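Household Storage and Sorting in Shared Student Flats

1. Background

Shared flats tend to lose small items in common rooms. Our project looked at whether a fixed place for each kind of item cuts the time spent searching. An earlier survey in Plinberg, from 2002, covered family homes only.
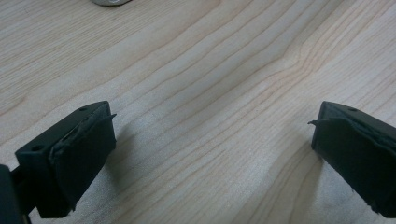

Report by Clyde Zamora
Submitted 2024-02-15

2. Method

Three flats in Lyons Court took part. Each kept a search diary, noting the item, the start time and the place where it was found. We collected some 200 entries. Flats were free to choose their own containers, and open ones were preferred to lidded ones.
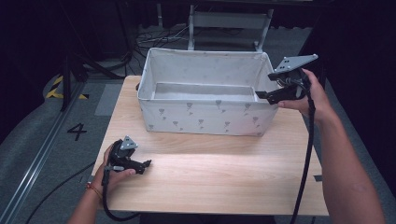
Kenji Ambrose commented on the draft that diaries miss the searches people give up on, and that these may well be the longest. We accept this. Abandoned searches were logged only in the last flat, so they are left out of the totals.

3. Results

Keys and chargers were found faster once they had a fixed place. Items used less than once a week showed no clear change. Sports and garden items were usually left by the door whatever the system.

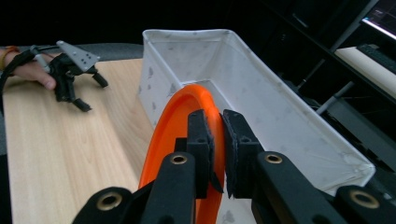 Fig. 3. Orange plastic disc, held on edge.

4. Further work

The diary form will be shortened before the June round.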